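**Wooden plate racks on a varnished top – feet, oil or neither?**

**hrüegg** – 7/13/22

Fitting out the kitchen at the Priltstead house. The worktop is softwood under gloss varnish, two coats, and I want a peg rack on it for plates. The old wire one left grey rings. Is bare wood on varnish safe, or do I need a tray underneath?

**kragh_b**

Tray. Standing water under a rail will lift varnish at the first scratch. I had a Jarnden rack on a varnished top and the finish went cloudy along both rails by October.

**Sille Z**

Disagree. A tray holds the water where you don't want it. Fit rubber feet under the rails, 4 mm is enough, and let air through. Two coats is thin, though. I'd put on two more before anything goes on it.

**kragh_b**

Feet on a narrow rail work loose. I've glued mine back 2 times.

**Sille Z**

Then screw them. Stainless, with a pilot hole, or the rail splits.

**eyvindur_l**

Peg spacing matters more than feet. Measure your plates first. Shallow ones with a low rim sit in almost anything, but deep bowls need every other row left free. My rack came from Cledari and is fine for dinner plates and useless for pasta bowls.

Finish is the other question. I leave pegs bare and wipe the rails dry at night. Bare wood shows water marks sooner than oiled, but it doesn't go sticky. The type I mean is built like this one, with round upright pegs in two parallel rails and dowels joining them, the pegs unfinished. The plate near it is the shallow sort with a slightly raised rim, and on a gloss top like that I would still want feet under the rails.
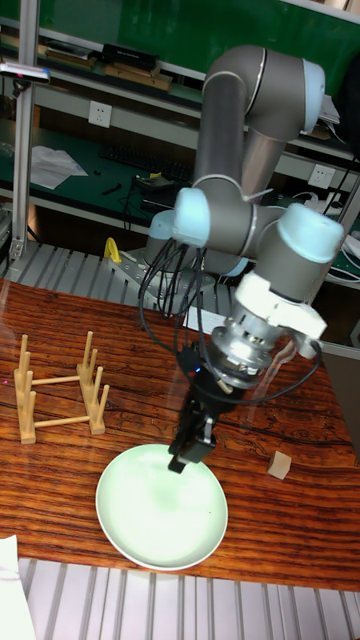

**hrüegg**

Mine are nearly all shallow, so spacing should be all right. Does oil on the rails only make sense?

**eyvindur_l**

It does. Thin coat, underside and end grain, and leave it to cure before it touches the varnish. A 100 ml tin is plenty. Don't buy the 500.

**kragh_b**

Still say tray.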